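The Saturday Plumbers

At Vavdale, the robotics club meets in a classroom that smells of dry-erase marker and somebody's reheated noodles. The project for the year is to get two robot arms to wire up a small network, the sort of job your uncle does behind the TV while swearing. The arms don't swear. That part is left to the students. 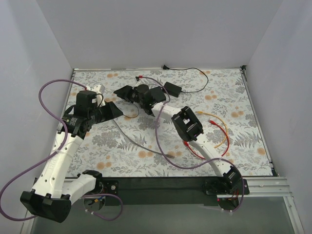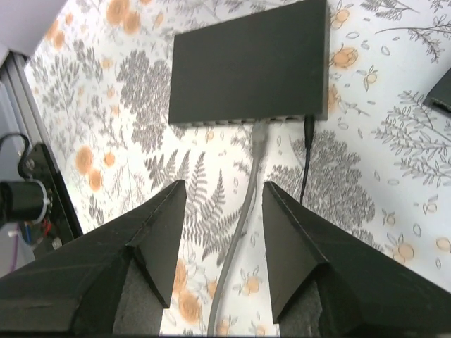 Two arms, one flowered cloth and a cable or two, from the club's network bench.
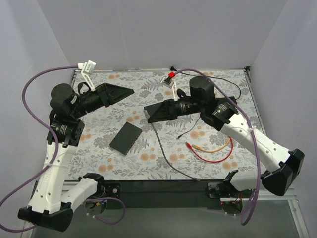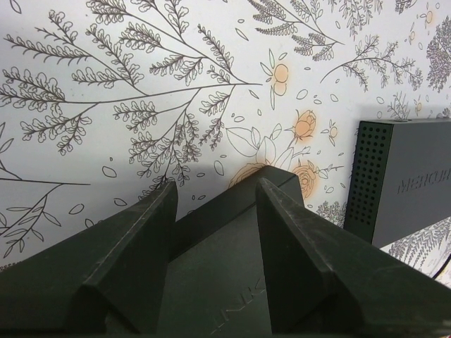 Why a cable is hard

Samuele Farina, who coaches the club and teaches physics the rest of the week, picked the task after a season of stacking blocks. Blocks, he says, are polite. You put a block down and it stays where you put it. A cable has opinions. Pick it up by one end and the other end goes visiting.

"I told them it would take until August," he says. "I didn't say which August."

The job sounds like nothing. Find the plug. Turn it the right way up. Line it up with a port barely bigger than itself, and push until it seats. A person does this half by feel, and usually gets it wrong once before getting it right. A robot gets it wrong with much more confidence, and will happily repeat the performance until somebody reaches for the stop button.

So the students drive the arms themselves, over and over, and save every run for the software to learn from. They have 281 good ones so far. Farina wants 800 before the regional meet at Mevbridge, where 45 teams will set up on folding tables and pretend not to look at each other's work.

The cloth stays

First-time visitors ask about the tablecloth. It has gray ferns and orange flowers on it, and it would look right at home under a plate of deviled eggs. Fengying Jia, a junior and the club's best driver, brought it in. The arms will face a table they have never met at Mevbridge, she argued, and a robot raised entirely on plain white would be in for a shock. Farina had been planning on plain white. The cloth won.

Jia drives with her tongue between her teeth and does not take questions. Her longest clean streak is written on the whiteboard in a box marked DO NOT ERASE, and has been erased twice. Ask her what the hard part is and she thinks it over for a while.

"Letting go," she says. "You get the plug in, you're so happy, and then you open the fingers and one of them catches the cable and pulls it right back out."

She logs those runs too, in a folder called Csizmadia, after the team that beat them last year by doing precisely that and then recovering with four seconds left. The folder is a form of respect – mostly.

Budget matters

Clumeck, a machine shop two streets over, gave the club 100 dollars and a box of screws, and the screws have turned out to be the better gift. The club's own purple cables need retying every few weeks, a chore that goes to whoever arrives last. Attendance at nine in the morning has improved a great deal.

Each session ends with a robot trying the job alone while everyone stands back with their arms folded. On the morning I visited, it got the plug to the front of the port, paused and nudged it gently against the plastic just to the left. Then it did that again. Eleven teenagers leaned to the right, all together, as people do with a bowling ball.

It missed. Jia went back to the controls, and Farina went to find out who had eaten his noodles.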